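Small Kitchens, Week 6: The Counter
Home Organization and Care, Mendambridge Evening Program
Handout and notes, September 2019

Okay, so last week we did the insides of cupboards, and I promised that this week we'd finally get to the part everyone keeps asking me about, the stuff that lives out in the open. Counters, tabletops, the cart you bought because there was no counter. I talked too fast in June when I gave this session to the other group, so I've typed up most of it this time. Bring your own notes too, because I always wander off the page.

First thing. I don't believe in the bare counter. I know the magazines love it, and if you cook twice a week and have a pantry the size of my bedroom, go ahead! But in a small kitchen the counter is storage, and I'd like us to treat it as storage and plan it, the same way you planned your shelves in week four.

What earns a place

My test is pretty simple. If you touch it every day, it can stay out. If you touch it every week, it has to argue its case. Anything less than that goes up high or in a box. I kept a waffle maker out for most of a year on the theory that seeing it would make me use it. I made waffles 2 times. It's on top of the fridge now and I don't miss it.

For most people the daily things are mugs, a few plates, whatever you make coffee with, salt, oil, a knife or two, and the produce you're going to eat soon. Write your own list before you look at anybody else's. (There's space on the back of the worksheet, and yes, you can cheat and do it at home standing in front of the real thing.)

Going up: mugs

Mugs are terrible shelf citizens. They don't stack well, the handles catch, and they eat up a cupboard in no time. So I'm a big fan of the mug tree. It takes up one small square of surface and everything else happens in the air above it.

A few things I've learned about them. Get one with a base that's wide enough and heavy enough for the mugs you own. I had a Perron one, bought for looks, and it went over whenever I took the last mug off one side. Hang in pairs across from each other so the weight stays even, and when you take one, take the next from the other side. Big soup mugs go on a shelf. And don't feel you have to fill every peg – a tree with a couple of empty pegs is much easier to use with one hand, half asleep.

Check the peg length against your handles as well. Short pegs and chunky handles don't get along. If you can, carry your fattest mug to the store in a bag. I've done it at Wakport Housewares and they were very nice about it.

Standing plates

Next is the upright rack, which most people think of as something for drying dishes. It's that, but it's also a perfectly good place for plates to live. A plate standing on its edge takes up so little room compared with a plate lying flat, and you can pull out the one you want without lifting the pile. If you only use a few plates a day, let those stay in the rack and put the rest of the set away.

Wooden racks need a bit of looking after. Tip them up every few days so air gets underneath, wipe the slots (an old toothbrush is great for this) and oil them when they start to look thirsty. Before you buy, measure the slots. Deep bowls and those thick-rimmed plates from the Makitz range won't go into a narrow one, and I found that out with a whole set already unwrapped on the floor. 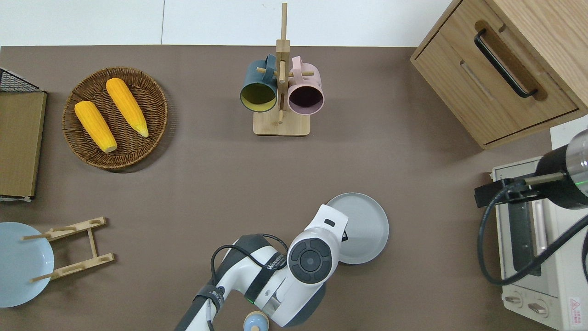 Mug tree, basket of corn, and a plate standing in its rack.

I like the spacing on that tabletop. The mug tree sits up toward the wall with its two mugs hung near the top of the post, and the corn has a basket of its own. For your worksheet, mark which things go up and which go out flat, then do the same for your own counter. My own answer for the plate lying on the table is that I'd stand it up with the blue one if the rack had a slot to fit it, but I'd listen to other arguments.

Baskets and food you can see

I could talk about baskets all night, so stop me. A low, open basket is the best thing I know for produce, because you see what you have and you eat it. Food in a drawer gets forgotten. Mine used to come out of the crisper as soup.

Go for a woven one if you can, so air moves through it. One layer deep is plenty. Line it with a cloth if you're keeping anything that sheds or leaks, and shake the cloth out when you empty it. Keep onions and potatoes in separate places, and keep the bananas away from everything unless you want it all ripe by tomorrow.

Corn is a special case. Fresh ears lose their sweetness pretty quickly, so if they're in the basket they should be tonight's or tomorrow's dinner. Otherwise leave the husks on and refrigerate them.

Back edge, front edge

Tall things to the back, low things in front, and the front strip left free so you have somewhere to chop. I try to keep a clear stretch 20 inches wide, and I guard it. Mail is not allowed there. Keys are not allowed there. If your counter is a table pushed up to a wall, the same thing works, you just have a bit more depth to play with.

Boxes with lids are good for the odd bits (tea bags, clips, the birthday candles) and a lid gives you a flat top to set something light on. Just don't set something on it that you'd have to move every single morning. I speak from experience with a toaster.

Cleaning around it all

Everything that stays out has to be lifted and wiped under, so be fair to yourself about how many things you want to lift. I do mine after dinner, back row first. The mug tree gets moved with the mugs off, please! Wood bases don't like standing in a puddle, so dry the surface before anything goes back down.

For next time

Finish the worksheet, both sides. Draw your counter from above, nothing fancy, circles and squares are fine. Put a star by anything you haven't touched since we started the course.

Next week is drawers, so bring a tape measure, and measure the inside of the drawer as well as the front. If you're stuck on the reading, the packet is on the shelf by the door under course number 2994, and there are spare worksheets tucked in behind it.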